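Reference > Robotics > Software > Task planning

Print this page | E-mail this article

Drundivix (planning software)

Drundivix is a task planner for mobile robots that pick up and move household objects. It was first written by Prasanna Abeysekara at Fistport and is now maintained by Gedier. The program takes a list of objects reported by a perception module, together with a goal set by the user, and returns an ordered series of grasps and placements.

Operation

Planning is carried out in two stages. The first orders the actions and checks each one against a table of 462 rules – for instance, that a bowl must be upright before anything is put into it. The second stage passes each action to the motion controller, which looks for an arm path free of collisions. Where no path is found, the action is returned to the first stage and the order is changed. After 7 such returns the planner stops and reports a fault to the operator.

Objects are stored by shape class and pose. Cylinders, bowls and plates have their own grasp routines; items of uneven shape, such as fruit, are handled by a general routine that is slower to compute.

Testing

The Cassim test set, used with the program, contains 1224 tabletop layouts, of which 290 include objects lying on their sides. Results are recorded separately for this group, as errors in estimated pose are more common there.

See also: Grasp planning; Motion control; Pose estimation

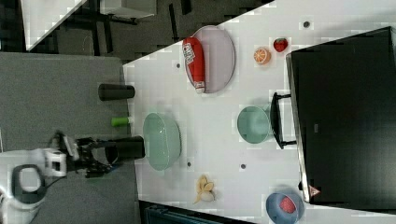
What happens if an object is moved while a plan is being carried out?

The planner compares the new object list with the stored one before each grasp. If a position has changed, the remaining steps are discarded and a new plan is made from the current layout.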